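Robots on the sheet line at Teltulbridge: 3 months in
Posted in: Shop Floor Talk

tirnis_nights
01/07/2020
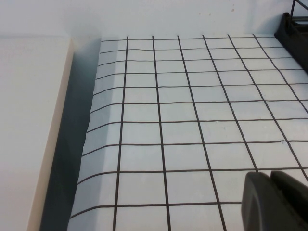

Management says the arm frees us up for "higher value tasks." So far my higher value task is standing next to it and flattening paper. I used to do the whole job by hand, placing and checking both. Now I get the curled ones and a tablet that wants a reason code for every stop.

Masilela
What's your count per shift?

tirnis_nights
1,443 on the best day, and they put that one on the wall. We had a 442 in May and I haven't seen a poster for it.

gridpaper_gus
You're cherry-picking. We run the same kind of setup at Closance and my wrists quit hurting after the first month. I wouldn't go back.

tirnis_nights
Glad for your wrists. How many people on your line now?

gridpaper_gus
Three. Used to be five. Two moved to packing, same pay.

Inna Kuzmenko
Same pay for now — ask them again when the shift bonus comes up. Ours was tied to 1,000 sheets per person, and once the arm did the placing, they said it didn't count as ours.

gridpaper_gus
That's a bad contract, not a bad robot.

Inna Kuzmenko
Fine, but the robot is what they used to reopen the contract.

Masilela
Can you get the reason codes changed at least? We got "paper" added to ours.

tirnis_nights
I asked. Still picking "other."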